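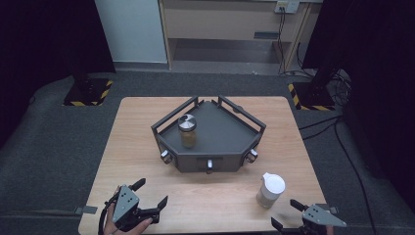 Naomi Kimaro wanted to know, before I got one word into this review, whether the thing was going to take her job or just make it duller. She asked at the coffee machine, where most of our purchasing decisions are reviewed for free.

Fair question, and the manual skips it. So: the Menton hand grippers, sold in pairs, 598 dollars a month on the Clurton rental plan. You hold one in each hand and do your ordinary work with two black fingertips where your own ten used to be. The recordings go off to train an arm, the arm learns to put a jar in a tray, and at some point the arm puts jars in trays at Gethin, where I've been putting jars in trays since October.

Comfort first. The weight is fine for the first hour. After lunch it becomes a topic of conversation. My left thumb has developed opinions. If your hands are small, try a pair before you sign anything, and if you're left-handed, good luck, the quick-start sheet assumes you aren't.

Grip is better than I expected on anything with straight sides. Round lids are another matter. I have twenty years of lid experience and was outclassed on my first morning by a jar. You get the feel back in a couple of days, mostly by slowing down, and slow is what they want anyway. The software marks a take down if you hurry. I've never before worked anywhere that objected to my going too fast, and I'd like it noted that I adapted immediately.

Handles and drawers are where you find out how much of your work was done by fingers you weren't paying attention to.
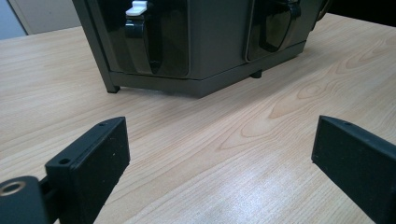
Pulling with two fingertips means lining up your whole forearm first, like parking a trailer. By the second week I was opening my kitchen drawers at home that way. My wife asked me to stop.

Now the software. It keeps a running total, which I'd turn off if I could find the setting. Mine stood at 3494 takes last Friday. The total appears on a shared screen, sorted by person, and you can guess what a shared screen did to a room of people who used to get along. Zastska, the other system we tried, keeps your number to yourself. Its grippers pinch, though, and the strap smelled like a new shower curtain.

What has changed on the floor is mostly talk. We used to complain about the work while doing it. Now we explain it, out loud, to the people who write the task sheets, and some of them write it down. Naomi got a whole step moved because she pointed out that anyone sane turns the tray first. She got no raise for it. She did get her initials in the task sheet, in a font size I'd call modest.

Would I rent them again? The management would, and it's their 598 dollars. As tools go they're solid, and nothing has fallen off mine. I'd ask for a softer strap, a way to hide the total, and something in writing about what happens to the five of us when the arm gets good at lids. Clurton support answered the strap question in 2 days. The other one is still open.

Three and a half stars. Naomi says three.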